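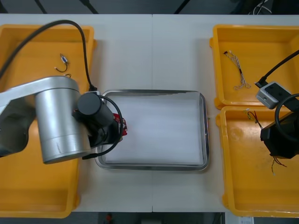 By the motoring columnist
Opinion

Drivia wants me to believe that its new subscription will make owning an electric car simpler. I have read the terms twice and I'm not convinced.

The offer is $31 a month for "priority charging" at any Hutula site. Priority over whom? If everyone in the queue at Toledo on a Wednesday evening has paid the same fee, we're all back to waiting our turn, only poorer. The company's answer is that the system will "balance demand", a phrase I have learned to distrust.

Then there's the lock-in. Sign up and you're committed for 2 years, with an exit fee of $915. I could put up with that if the network were any good outside the cities. Between Toledo and Soditz there are 7 chargers, and the last time I drove it I found two of them taped off and another that wouldn't read my card. None of the money is earmarked for fixing them, at least as far as the brochure says.

I like my electric car and I'm not going back to petrol. But a petrol station has never asked me to join a club before it would let me near the bowser. Charging should work the same way: pull in, tap a card, pay a posted price per kilowatt hour, leave.

Drivia says members will see "ongoing benefits" from December. Fine. I'll look at the price board then, and until it changes my colour of membership will be none.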